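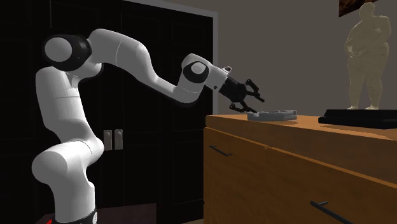
Zerna Moderation Desk 3: review

Zerna is a queue tool for people who run comment sections and member forums. It collects reported posts from several sources, sorts them, and keeps a record of what was decided and under which rule. Version 3 came out in April. I have used it on two sites: the reader comments of a regional news title and the members' forum of a housing charity. Both had been on Gomden for years, so most comparisons below are with that.

Setup

Installation is by a hosted account only. The self-hosted build that existed for version 2 has been dropped. Connecting the news site took an afternoon, most of it spent mapping user roles. The forum took longer. Its software exposes deleted posts in a different way from live ones, and Zerna's importer treated every deleted post as a new report. The fix is a tick box on the second page of the connector settings, labelled "Respect source state". It should be on by default.

Old decisions can be brought over from Gomden as a CSV file. Dates came across correctly. Moderator notes longer than one paragraph were cut at the first line break, and there was no warning in the import log. Check a few by hand before closing the old account.

The queue

The main screen is a list on the left and the reported post on the right, with the parent thread folded beneath it. The thread view is the best part of the product. A remark that looks hostile alone is often a quotation of someone else, and here the surrounding replies open with one key press. Gomden needed a separate tab.

Reports on the same post are merged. The count is shown, and so are the reasons given by each person who reported it, which can be sorted. Merging works across edits as well: if a member changes a post after it has been reported, both versions are kept and the differences are marked.

Sorting is less good. The default order is "priority", a score made up from the number of reports, the age of the account and a text classifier. The weights can be changed, but only in whole steps from 0 to 10, and a change reorders the live queue for every moderator at once. I would like a preview.

Rules and appeals

Each decision must be tied to a written rule. You type in your own policy, clause by clause, and the clauses appear as a menu. This is slow on the first day and useful from then on. The forum's policy had 13 clauses, two of which said nearly the same thing, and it took the menu to make that plain.

When a clause is reworded, past decisions stay tied to the old wording. Members who appeal see the text that applied on the day. Aurelia Ghiță, who handles complaints for the charity, had asked for this from Gomden more than once and did not get it.

Appeals go to any moderator other than the one who made the first decision. On a small team this causes trouble. With three moderators and one on leave, the same person hears almost every appeal against a given colleague. There is no option to send appeals to an outside reader without giving them a full seat, and full seats are where the money goes.

The classifier

Zerna's text classifier scores posts for abuse, spam and what it calls "civic claims", meaning statements about voting, public bodies and the like. I ran it over 127 old comments from a local election thread on the news site that had already been decided by hand. It caught the plain abuse without difficulty. On civic claims it was poor. It flagged a correct notice of polling station hours and passed a post that gave the wrong deadline for postal votes. To be fair to the vendor, the manual says the score is for sorting only and should not be used to remove anything. The "auto-hide above threshold" switch is nevertheless on the same page. I left it off.

English is the only language with full support. Posts in Welsh were all marked "unscored" and sent to the bottom of the list. You can move unscored posts to the top, which I recommend if your members write in more than one language.

Reports and export

The monthly summary lists decisions by clause, median time to decision and appeals upheld. It exports to CSV and PDF. The PDF breaks tables across pages without repeating the header row. Washington Medeiros at the news site builds his own summary from the CSV and has stopped opening the PDF.

The audit log cannot be edited, even by the account owner. Retention is 6 months on the basic plan and as long as you like on the higher one. Check this against your own record-keeping duties — the basic plan will be too short for some publishers.

Faults seen during testing

Keyboard shortcuts stop working after the thread view has been opened and closed several times. Reloading the page restores them.

Email alerts arrive in batches, so an "urgent" alert can be well behind the queue itself.

Images attached to reported posts are shown at full size with no blur setting. Gomden has had one for years.

Verdict

Version 3 is a sound choice for a team of four or more with a written policy. Record keeping and thread view are both clearly better than Gomden's. Teams of two or three should look hard at the appeals routing first, and anyone moderating image-heavy forums should wait for a blur setting.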